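Tirnholm Stop-and-Search Notes: read me first

Hi, and thanks for downloading this. I'm Kaj Kragh, I put the collection together, and this file is the long version of what I'd tell you over a coffee. If you only want the column list, skip down a bit.

What's in here

There are 245 written accounts from people who were stopped, questioned or searched by police or private security at political gatherings in Tirnholm and Plivdale. Marches, pickets, the long camp outside the Dakberg depot, a couple of very soggy vigils. Each account is one row in accounts.csv, with the full text in a matching plain text file in the texts folder. The file name is the account number and nothing else. Please don't rename them, the loader script is dumb and will just stop.

I started collecting because I'd been stopped myself, twice in one afternoon, on the footbridge behind the Plivdale bus station. The second officer asked me the same questions as the first, in the same order, and wrote the answers on the same kind of form. I went home and wrote it all down while I was still cross about it. Then I asked some friends if they'd ever done the same, and a surprising number had old notebooks in a drawer (one was written on the back of a phone bill!).

Themis Kourkoulas joined in after that and did nearly all the typing up, plus the translations. If a sentence in here reads beautifully it's probably Themis. If a column is named something silly, that's me.

Columns

account_id: a number. There are gaps where people asked to be taken out.
place: Tirnholm, Plivdale, Dakberg depot, or other.
who_stopped: police, private, unclear. A lot of these are unclear. Plain jackets, no badge, wouldn't say.
reason_given: whatever the person was told, in their own words. Blank means they weren't told anything, or couldn't remember. I know those are two different things and I should have split them at the start.
items_taken: free text. Leaflets, phones, a thermos, a bag of oranges.
items_returned: yes, no, partly.
written_when: same day, same week, later. Worth a look before you lean on any small detail.
lang: language the account was first written in.
notes: my notes, so take them with some salt.

How the accounts came in

Some by post, some by email, most by hand. We ran a table at the Sfakianakis reading room on Wednesday evenings, and people would sit down and write, or talk while Themis wrote. Everybody got a printed copy to check and sign off, and they could change anything they liked. A few people changed a lot. One man cut his down from four pages to a single line, and I still think the line is better.

Nobody was paid. We didn't fix spelling unless it made the meaning hard to follow, and we didn't tone down any swearing either, so if you're reading bits aloud to a class, have a look through first.

Names, and what we took out

All personal names are gone, along with street addresses, workplaces and number plates. Officers' names are gone too. I went back and forth on that one for weeks, and some contributors are still annoyed with me. My view is that this collection shows how stops were carried out, and a complaint against a particular officer belongs with someone who can test it properly. You're welcome to disagree, plenty of my friends do.

If you think you can work out who wrote something, please don't publish your guess. Write to me and I'll pull the account or trim it.

What it can't tell you

It isn't a sample of anything. People who had a dull, polite stop mostly didn't bother to come and tell us about it, and people who had a frightening one sometimes couldn't face it. So please don't work out a percentage and put it in a headline. It's also heavy on Tirnholm, where we had the table, and thin on the Dakberg depot after June.

The early accounts are wordier than the later ones. Themis thinks we got better at asking short questions. I think people got tired. 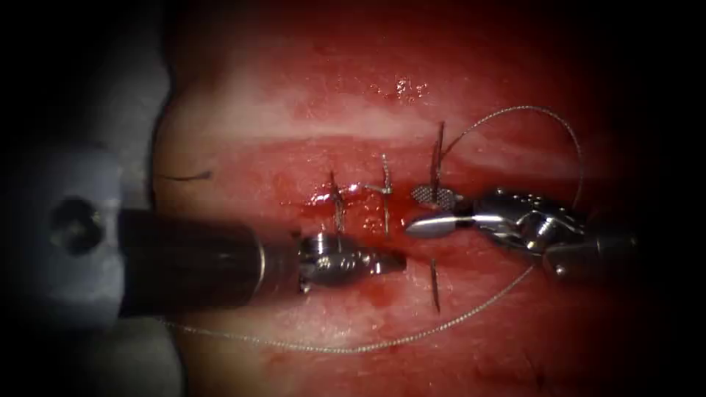 Two robot arms closing an incision in red tissue.

Using it

Copy it, quote it, teach with it, set it to music. Just keep the account number next to anything you quote so readers can find the whole thing, and don't sell it. If you quote a translated account, say it's translated and check the lang column for what it started as.

Known problems

Accented letters come out as rubbish if you open accounts.csv by double-clicking. Import it as UTF-8 and they behave.
Account 17 has its second page missing. We've looked everywhere.
A few dates in the notes column are mine and not the contributor's. I'm slowly marking these.

Still to do

Split reason_given. Add the maps Themis drew. Scan the handwritten originals where people have said yes to that.

Corrections are very welcome, small ones too. Tell me the account number and what's wrong, and I'll get it into the next version.

Kaj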